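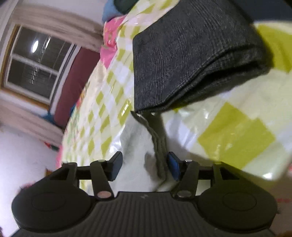
LEVILSTEAD, June — Ljungberg, the linen rental and laundry company, will open a second finishing line at its Levilstead plant this month and will move all of its lodging customers to a revised linen specification by the end of the season. The revision covers flat sheets, duvet covers and pillowcases. It changes the weave, the hem and the way each piece is dried and pressed. A white cloth with a grey folded edge, lying crumpled on a bed, is an ordinary sight on any changeover morning, and creasing of that kind is the main reason pieces are sent back for a second pressing. The revised specification sets a limit on how much creasing a finished piece may show when it is taken from the pack and laid on the bed.

The new line was built with Akuteck, which supplied the drying controls, and was tested over the winter on linen from Stokotmont, a lodging operator with 2,257 beds across its mountain and lakeside properties. Stokotmont is the first customer to receive linen made and finished to the new specification at all of its sites.

"Most of the creases that guests complain about are set in the dryer, before the press sees the piece," said Trygve Sandberg, plant director at Ljungberg. "If a sheet goes into the press too dry, the press flattens it, but the fold lines come back once it has been stacked. We have moved the control point upstream."

Under the old process, loads were dried for a fixed time set by piece type. A mixed load of thick and thin fabric left the dryer at uneven moisture levels, and operators corrected for this by slowing the press. On the new line, moisture is measured during drying and the cycle ends when the load reaches its target. Duvet covers and sheets are no longer dried together. Pillowcases are run as a separate load and pass through a narrower press with its own feed.

The new line can finish 3,000 pieces per shift. The existing line will stay in service for towels and table linen, and will serve as backup for bed linen during maintenance.

Changes to the fabric

The current blended sheet will be replaced by a 100 percent cotton sheet in a closer plain weave. Ljungberg tested the cotton sheet against the blend for shrinkage, tear strength, whiteness and crease recovery. The cotton sheet creased more than the blend when dried under the old fixed-time process. With the measured drying cycle the difference was small enough that both fabrics passed the same visual check, and customers in the trial preferred the cotton.

Hems have been changed from a single to a double fold, and corner stitching has been reinforced. The double fold adds weight at the edge and takes longer to dry, so the moisture target for hemmed pieces was set by the reading at the hem — the body of the sheet will always be slightly drier.

"We asked for a hem that would survive the folding machine," said Solveig Sæther, head of housekeeping operations at Stokotmont. "The older hems curled after repeated washing, and staff spent time smoothing them by hand. During the trial we also changed our own storage. Packs are now kept flat on the shelf and are not stood on end, and we stopped placing blankets on top of them."

Ljungberg will send all lodging customers a storage and handling sheet with their first delivery. It covers shelf depth, stacking height, the order in which packs should be used, and the handling of pieces that have been opened but not placed on a bed. Opened pieces should be refolded along the factory lines and used at the next changeover. Pieces with stains, tears or loose stitching go in the marked return bag, separate from regular soiled linen.

Inspection and grading

Finished pieces will be sorted into 2 grades. Grade A linen is supplied for guest beds. Grade B linen meets all hygiene requirements but shows visible wear, light creasing or slight loss of whiteness, and is offered at a lower rental rate for staff housing and dormitories. Pieces that fall below Grade B are withdrawn and cut for use as cleaning cloths.

Inspection takes place under fixed lighting on a table at the end of the line. The inspector checks both faces, all four corners and the full length of the hem. Customers who disagree with a grade can return the piece with its pack label, and it will be inspected again by a different member of staff.

"Creasing was never written into the old grading rules, so two people could look at the same pillowcase and reach different results," said Armelle Barbier, quality manager at Ljungberg. "We now have reference samples at the table, and the inspector compares the piece with the sample."

Schedule

Stokotmont properties will be fully supplied from the new line in June. Other lodging customers will be moved in order of delivery route. Old and new linen will not be mixed in the same pack, but a property may hold both types for a short period during the changeover. Rental rates for Grade A linen remain unchanged for customers under an existing contract.

Customers who launder their own linen and use Ljungberg only for supply may order the new cotton pieces without the finishing service. Drying guidance for on-site laundries is available on request.

Contact

Estrella Villalobos, customer accounts, Ljungberg, Levilstead
Technical questions on drying and pressing: Sverre Sandberg, process engineering, Ljungberg, Levilstead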